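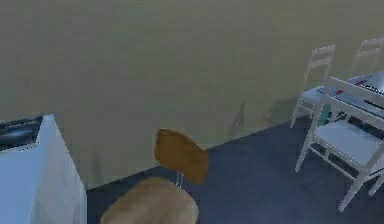

Entrevista a Irena Śliwiński: «La humedad se estudia antes de pintar, y se estudia despacio»

El Servicio de Rehabilitación de Viviendas de Vasstead publica la conversación mantenida con la arquitecta técnica Irena Śliwiński, responsable del programa de inspección de muros interiores, con motivo de la apertura de la nueva convocatoria de ayudas el 27 de mayo de 2026.

El programa comenzó en el barrio de Sultau, formado en su mayor parte por bloques de cuatro plantas construidos sin cámara de aire. En la primera fase se presentaron 200 solicitudes, de las cuales 183 fueron admitidas a trámite. «Las restantes correspondían a locales comerciales, que tienen su propia línea de subvención», precisa la técnica.

Preguntada por las causas más frecuentes, Śliwiński distingue entre la condensación, la filtración y la humedad que asciende desde el terreno. «El vecino suele llamarlo todo humedad y pide una pintura. Nosotros pedimos un mes de mediciones. Si la mancha aparece en invierno detrás de un armario y desaparece en primavera, el tratamiento será la ventilación, y cuesta muy poco».

El servicio deja en cada vivienda un registrador de temperatura y humedad relativa, que se retira al cabo de treinta días. La lectura corre a cargo de Roman Kurek, del laboratorio Zemumell. En los bajos se toman además muestras del revoco a distintas alturas para conocer el contenido de sales.

La entrevistada se muestra crítica con los revestimientos impermeables aplicados por el interior. «En la calle Stępień encontramos muros con tres capas sucesivas. El agua había seguido subiendo por detrás y el yeso se desprendía con la mano. Hubo que picar hasta el ladrillo y rehacerlo todo con mortero de cal».

En cuanto a la cuantía, la ayuda alcanza un máximo de 3.000 euros por vivienda y se abona una vez presentado el certificado final de obra. Śliwiński reconoce que el pago posterior dificulta el acceso de algunos hogares: «Hemos trasladado la propuesta de un anticipo. La decisión no nos corresponde, pero el informe está entregado desde enero».

Los inquilinos pueden presentar la solicitud con autorización escrita de la propiedad. Las comunidades de vecinos deberán adjuntar el acta en la que se aprueba la intervención.

Las consultas técnicas serán atendidas por Teresa Adamczyk en la oficina del servicio, con cita previa.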